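The Napkin Pitch Deserves a Harder Look

By Yufang Xiao

Friday, March 4, 2022

Every restaurant owner I know has had the call by now. A pleasant salesperson from Grarkeo wants 20 minutes to talk about Hemero, the table-setting robot that will, according to the leaflet, "give your front-of-house team its afternoons back." The lease is $2000 a month. There is a setup fee on top of that, and a support plan you may decline if you enjoy risk.

I ran dining rooms for a long time before I started writing about them, and I have sat through the Hemero pitch in full. I came away with the leaflet, a pen and a strong suspicion that whoever wrote the business case had never folded a napkin before a Saturday dinner.

Start with the claim at the top of page one, that folding is "repetitive, low-skill work ideally suited to automation." Repetitive, sure. I'd like the author to try the rest of it. Cloth comes back from the laundry a little different each time. One napkin has been pressed well and the next has a corner that wants to curl. You find that out with your palms, and you correct for it before you've had a thought about it. One hand holds the far corner still while the other pushes the slack toward the crease.
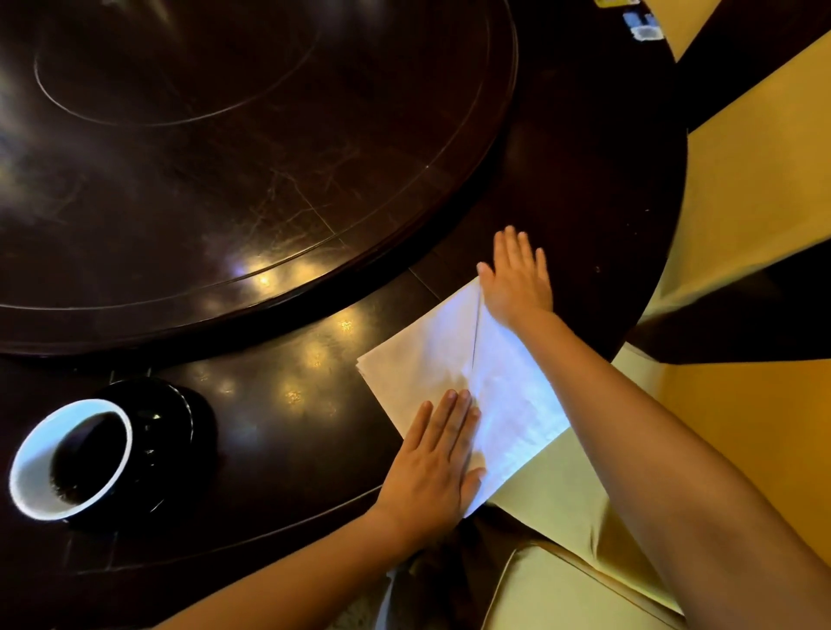 What the demo leaves out

Grarkeo's demo reel has Hemero folding on a matte gray bench under even white light, with nothing else on the bench. Each napkin arrives flat, already squared to the machine. The arm makes three moves and you have a neat rectangle. It's a fine piece of engineering and I watched it twice.

Then I asked where the bench goes. The salesman said the unit needs a clear area and a level surface, and that "most venues find a corner." I have worked in most venues. The corner has the high chairs in it.

I also asked what happens with dark, shiny tables under warm spotlights, the kind you find in half the family-style Chinese restaurants in this country. He said the cameras "cope well with a range of finishes." I asked whether he could show me one. He said he'd get back to me, and that was in September.

It isn't a trick question. Polished wood throws the ceiling lights straight back at you. People stop noticing after their first week on the job. I'd want to see a machine deal with it before I signed anything, and so should you.

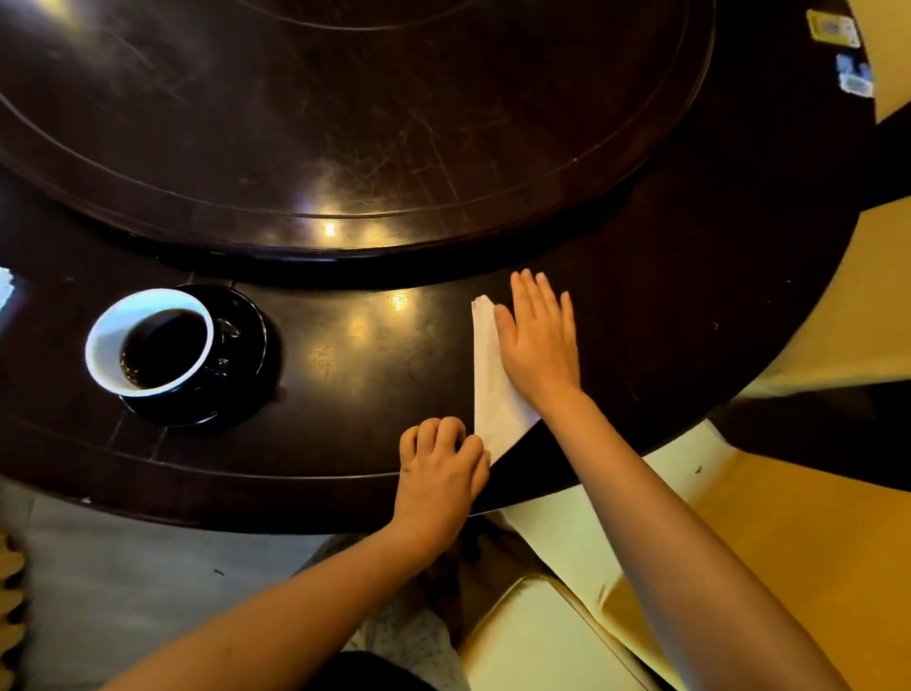
My own measure of any gadget for the dining room is what it does to the hour before service. That hour is loose by design. Somebody is on the phone with the fish supplier, somebody is hunting for the good scissors, and the folding gets done in the middle of it all by whoever has a seat. A person can fold with a cup and saucer sitting at their left elbow, on the same table the guests will use, close to the table's front edge, and be up and out of that chair the second the door opens. The work takes up no room of its own. Hemero wants a station and a power outlet, and it wants the linens brought to it and carried away again.

That carrying is missing from the savings chart. So is the checking. Grarkeo says one load of 66 napkins runs "unattended," but the quick-start guide asks you to inspect the output tray after every 10 and clear any misfolds by hand. I don't call that unattended. I call it folding napkins with a noisy coworker.

The comparison with Kornen

To be fair to Grarkeo, the competition is worse. Kornen's machine is cheaper and does a single fold, in a single size, and will not take anything but paper. If you run a cafeteria, maybe. Hemero at least handles cloth, and a hotel banquet manager with a linen room and a thousand covers on a weekend could probably make the numbers work. I have no quarrel with that sale.

My quarrel is with selling the same box to a place with a handful of big round tables. Fu, an owner who let me sit in while the rep went over her figures, has exactly that kind of room. The rep's worksheet assumed she pays someone to fold. She doesn't. She pays someone to wait tables, and that person folds in the gaps. Take the folding away and the wages stay the same, because you still need a body in the room at four o'clock.

The rep's answer was that staff could be "redeployed to guest engagement." There are no guests at four o'clock.

And folding is only the tidy part of the job. Before it comes the shaking out, when you pick up a big white napkin by one bunched corner, let the rest drop over the side of the table and feel along the lower edge for the next place to grab. Chairs are in the way, set all around. The cloth hangs however it likes. Nowhere in Grarkeo's material could I find Hemero doing this. The linens are "pre-presented," in the language of the guide, and the pre-presenting is done by you.

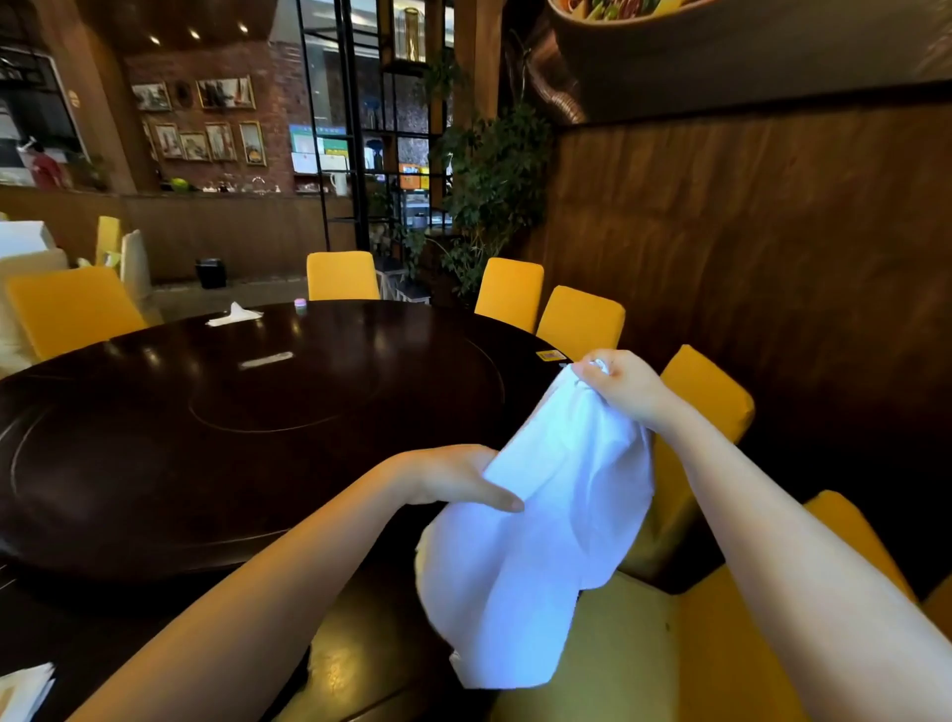
What I would ask for

If you're tempted anyway, ask for a trial in your own room, on your own tables, with your own lights on and your own laundry's work in the basket. Ask for it during the hour when you'd really use the thing. Have the rep leave the support engineer at home. Count the misfolds yourself and write down how many times someone had to walk over.

Ask who pays for the napkins it scorches or snags, too. The contract I read puts that on the customer, on the second-to-last page, under a heading about consumables.

Get the exit terms in writing as well. Fu was offered a three-year lease with no break in it, for a product that has been on sale for less than one. She told the rep she'd think it over, then went back to her table and finished the stack.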